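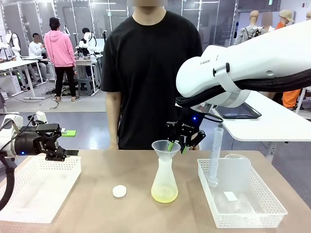 4.2 Agreement of relationship status across profile pages

The second field group covers marital status, name of current partner and names of past partners. These fields are harder to compare than date or place of birth, for which a single correct value exists and does not change. A marital status is correct only as of some date, and most profile pages do not give that date in the sentence that states the status. We therefore treated each statement as a pair made up of a value and a reference year. Where the sentence opened with an "As of" phrase, the year in that phrase was used. Where it did not, the year of the last page update was used if one was shown in the page footer, and the pair was otherwise marked undated.

The sample consists of 314 public figures, mostly film and television actors, directors and recording artists, each of whom had a profile on all three of the sites studied (Telska, Otness and Sositel). All pages were saved on 28 Jan 2020 and no page was fetched again after that. Persons who shared a full name with another person in the sample were kept, as mix-ups between namesakes are one of the error types we wanted to observe.

Statements were pulled from the page text with the Sadeghi pattern set, extended by 20 patterns written for this study. The added patterns handle the question-and-answer openings that are common on Telska and Otness, in which the first sentence asks whether the person is single and the answer follows one or two paragraphs later. The original set reads such a question as a statement and returns "single" as a value – an error that is easy to miss, as the value is a valid one. To check the extended set, 100 pages were read by hand by two coders. Differences between the coders were settled by going back to the page text, without looking at the extracted value.
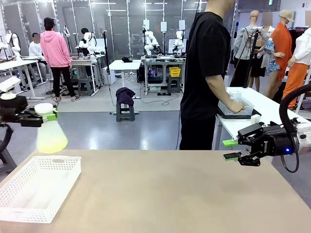

Two pages were counted as agreeing if they gave the same status for overlapping reference years. A page that named a partner but gave no status was counted as agreeing with "married" or "dating" and as disagreeing with "single". A statement that the person "keeps their private life away from the public" was coded as no value. This last rule lowers the number of usable pairs on Sositel, where the wording appears as a default when the partner field has been left blank.

For 39 persons at least one site gave a status that could not be matched with either of the other two. Reading these cases by hand showed that the usual source was an old page body under a new date. The "As of" year appears to be filled in from the page template, while the paragraph after it is left as first written. A divorce reported further down the same page does not change the opening line. In such cases the page disagrees with itself before it disagrees with any other page, and we list them separately in Table 5 under internal conflict.

Namesake errors were rarer and took a different form. The birth date and occupation normally belonged to the right person, and the wrong material was limited to the partner's name or to the names of children. We take this to mean that the fields are filled from separate sources, though the sites do not describe how their pages are put together and we could not confirm it.

Undated pairs were left out of the agreement scores but kept in the counts of extracted statements. Including them would require a guess at the reference year, and the page update date was missing on most of the pages concerned. Net worth and height, which raise a similar dating problem, are treated in Section 4.3.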